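1/25/24

眠い。けど忘れないうちに書いとく。

昼、Brodnessに行ってきた。ずっと気になってて、でも開いてる時間と自分の空き時間がぜんぜん合わなくて、今日やっと。歯医者が早く終わったのでそのまま坂を下りて、開店と同時に入店。一番乗り。窓ぎわの席。

ランチは三種類から選ぶやつ。悩んで、羊のスープとパンのセットにした。あとから小皿も追加。結果、食べすぎ。

まず小皿。白いんげんのペースト、上に焦がしバターと赤唐辛子。なめらか。レモンがけっこう強くて、最初のひと口はすっぱ、と思ったけどバターと混ぜるとちょうどいい。パンで全部ぬぐった。もう一つの茄子は正直ふつう。燻した香りが弱い。油も多め。茄子だけなら去年Oriaで食べたやつのほうが断然上だったな。

スープ。これ。これを書きたくて日記ひらいた。見た目は地味な茶色で、肉が底に沈んでる。すくうとほろほろ崩れる。クミンは控えめで、かわりに乾燥ミントとたぶんフェヌグリーク。にんにく酢が小瓶でついてきて、好きなだけどうぞ方式。最初はそのまま、半分から酢を入れて、最後は入れすぎてむせた。隣の人に見られた。

パンは平たくて、ふちだけ厚い。黒ごま。おかわり100円と書いてあったので当然おかわり。二枚目のほうが焼きたてで熱くて、指やけどしそうになりながらちぎる。

デザートは米のプリン。表面がしっかり焦げてて、下は冷たい。甘さひかえめ、量は多い。半分でいいかなと思いつつ完食しまた。チャイ二杯。会計1686円。追加した小皿込みでこれは安いと思う。
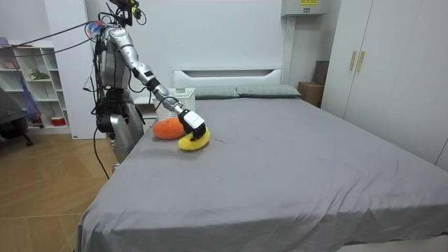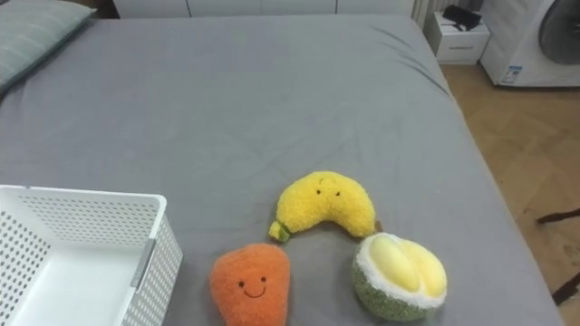

寝室、グレーのシーツのベッド

食べてるあいだにMarwa El-Sayedさんからメッセージ。土曜の集まりの豆、買っといてと。一キロじゃなくて300グラムでいいらしい。コシャリに入れるレンズ豆、茶色いほう。赤いのはだめ、煮くずれるからと三回も念押し。わかってますって。前に赤で作ったの、私だけど。

帰りにBaysalに寄る。茶色レンズ、あった。ついでにざくろのシロップ、乾燥ミント、棚の下のほうに隠れてたオリーブの瓶。オリーブは80円引き。賞味期限が近いのかと思ったらそうでもなくて、ラベルが旧デザインなだけだった。得した。ブルグルは売り切れ。細びきだけ残ってたけど欲しいのは粗びき。また今度。

レジのところでZerrin Sezerさんにばったり。Brodness行ってきたと言ったら、茄子どうだった？といきなり聞かれた。油っぽかったですと答えたら、やっぱりねえ、と。あそこは夜のほうがいいらしい。夜は炭を使うから茄子も肉も別もの、昼はスープだけ頼めばいいのよ、だそうで。先に言ってほしかった。

で、立ち話のままスープの話。家でやるなら羊のすね、なければ肩。下ゆでして最初の湯は捨てる。玉ねぎは丸ごと入れて後で出す。ミントは最後にバターで温めてからかける、生で散らすのとは香りが違うとのこと。肉は弱火でとにかく長く。圧力鍋は？ときいたら、ちょっと嫌な顔された。使うけどね、私は。

メモが追いつかなくてレシートの裏に書いた。字がひどい。「玉ねぎ出す」の横に謎の丸。なんだこれ。塩のタイミングのことだったような。次に会ったら聞く。

夜は当然お腹がすかない。オリーブを何粒かと、残ってたヨーグルト。オリーブ、かなりしょっぱい。水に少しさらしたほうがいいかも。刻んでトマトと和えたらいけそう。

あとUreroも行きたい。魚のほうの店。さばのサンドに漬けものがどっさり入ってるやつ、写真を見せてもらってからずっと頭にある。昼だけで、なくなり次第おわり。来週のどこかで行けるかな。早起きすれば洗濯してからでも間にあうはず。たぶん。

明日やること。レンズ豆は水につけなくていい。フライドオニオンは前日に揚げる。玉ねぎ足りない、買う。トマト缶二つ。酢まだある。米は足りる、たぶん足りる、あとで見る。マカロニは短いのを買う。

レシート、捨てないように冷蔵庫に貼った。歯、まだちょっとしみる。寝る。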